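Painting the Back Room

August 30, 2018

I finished the back room last night, apart from the closet door, which is still lying across two buckets in the garage. I started in June and thought it would take a long weekend. I'm writing down how it went while I still remember what I bought and what I would skip the next time.

The room is on the north side of the house and gets very little direct light. When we moved in it was a yellow that looked fine in the real estate listing and looked like old mustard the rest of the time. The floor is brown planks that somebody had covered with carpet. The carpet came out the first year. The yellow stayed for six more.

What it cost

I had two quotes from painters. The higher one was $2337 and included refinishing the floor, which I didn't want. The other man looked at the ceiling for a long time and never sent a number. So I did it myself, and the total on my receipts is $467. That covers paint, primer, filler, sandpaper, one good brush, a roller set, new baseboard for the long wall, and a light fixture I had to replace after I dropped the old one. It doesn't cover my time. I didn't keep track of that and I don't want to know.

Patching

The walls were worse than they looked. Once the bookcases were out I found anchor holes, a long crack over the door, and a place near the window where an earlier owner had filled a hole with what looked like caulk. Caulk doesn't sand. I cut it out with a utility knife and made the hole bigger, and then I had a hole I couldn't fill with filler alone.

Édgar Restrepo from across the street came over to look at it. He hung drywall for years before his knee gave out. He had me cut the hole square, screw a strip of scrap wood behind it, and set a new piece of drywall against that. It took me an afternoon. He could have done it in the time it took me to find the drill bits. My first coat of joint compound was too thick and cracked as it dried, so I scraped it off and put on thinner ones, leaving roughly 24 hours between coats.

For the small holes I used Preko filler, the kind in the tub. It goes on easily and sands easily, but the tub dries out fast if you don't press plastic wrap down on what's left. I lost half of the first tub that way.

Picking the color

This part took longer than the painting. I wanted something cooler than the yellow, and I knew it had to sit next to the brown floor without making the floor look orange. My wife wanted gray. I thought gray would be gloomy on the north side. We went back and forth for two weeks with cards taped to the wall, and the cards were no help at all. A card is too small and the old color around it changes how it looks.

What worked was painting big pieces of poster board and moving them from wall to wall. We did a green from Clusine called Cai, which I liked in the store and disliked by suppertime. Then we did a plain gray from Zatulov, and it did go gloomy, and I was polite about it. The last one was a blue-gray, also Zatulov, and we both stopped arguing. It looks mostly gray in the morning and bluer once the lamp is on.

Blue-gray walls over a brown plank floor was the combination we kept coming back to while we were deciding, and neither of us has tired of it.
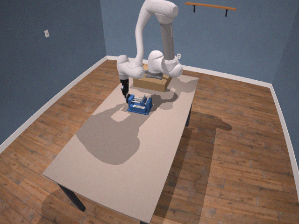 Blue-gray walls and a brown wood floor, in both of these.
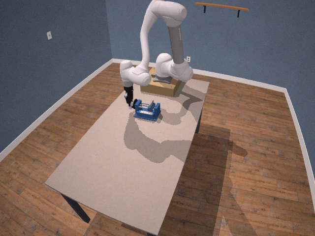 Primer and paint

I primed everything. I had read that modern paint doesn't need it, and maybe that's true over white, but I wasn't going to put gray over mustard and hope. One coat of primer left the yellow showing in the corners, so I went over the corners again. Bare joint compound soaks up primer like a sponge. Édgar had warned me and I still had to open the second can early.

I cut in around the ceiling with a brush and no tape. I have never had good luck with tape on a ceiling. It pulls little flakes off or the paint creeps under it, and I end up fixing the line by hand anyway. A good angled brush, a full load of paint and slow strokes gave me a line I'm happy with on three walls. On the fourth wall I was tired and it shows if you stand by the closet and look up.

Rolling went fast. I did one wall at a time, from the corner out, and went back over each section lightly from ceiling to floor before the edge dried. I used eggshell on the walls and semigloss on the trim. Two coats on the walls were enough. The trim needed another one, and I was still seeing brush marks, so I stopped looking.

Baseboards

Three sides of the room kept their old baseboards. I filled the nail holes, sanded them and painted them white. The long wall had to have new ones. The old boards had been glued as well as nailed and came off in pieces, with some of the plaster.

I cut the new boards with a hand saw and a miter box. The inside corners are supposed to be coped, meaning you cut one board to fit over the shape of the other. I tried it once, ruined a board, and went back to plain 45-degree cuts and a bead of caulk. My aunt, Hortensia Llanos, trimmed out her entire house in her sixties and copes every corner. She ran her thumb down mine and said they would open up in the winter. She is probably right.

I should have painted the new boards before I nailed them on. Painting them on my hands and knees, with a piece of cardboard under the edge to protect the floor, was the worst part of the job. I got paint on the floor anyway — a plastic scraper took most of it off the next morning.

What's left

The closet door needs its second side painted and one hinge replaced. The outlet covers are in a bag on the windowsill. I also want to put a thin rug under the desk, as the chair has already made a mark on the boards, and the planks by the window could use some oil.

There is most of a quart of the blue-gray left over. I wrote the color name, the finish and the room on the lid in marker, and I wrote it on a piece of masking tape on the back of the switch plate too. The people who lived here before us left eleven cans in the basement without a word on any of them, and I spent a whole Saturday's worth of patience prying them open to find the hallway color. It was the last one and it had gone solid.

The hallway is next, but not before spring.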